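3.2. Materiales y disposición de los productos

El estudio se llevó a cabo en la cafetería de un centro de formación profesional de Toledo, entre febrero y abril. Durante ese periodo se registraron 2312 compras individuales en la caja, anotadas por tramos de 90 minutos. Quedaron fuera los pedidos de grupo y las compras del personal – estas últimas se abonaban con una tarjeta distinta y no permitían identificar el momento de la elección.

La variable manipulada fue la altura a la que se ofrecían los dulces envasados. En la condición A todos los productos compartían un mismo plano junto a la caja; en la condición B se repartieron en un expositor escalonado de plástico transparente (figura 2), con las chocolatinas en el nivel superior. Los precios no variaron entre condiciones. La codificación de los tiques corrió a cargo de Leire Prieto, que desconocía la condición asignada a cada semana.

Figura 2. Expositor escalonado, visto desde arriba, con un envase de Snickers de dos barritas en el nivel más alto.
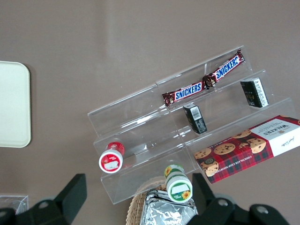 3.3. Análisis

Las compras se agruparon por semana y condición. Se ajustó un modelo logístico con la elección de un dulce como variable dependiente y el tramo horario como covariable. Los intervalos de confianza se obtuvieron mediante 1000 remuestreos.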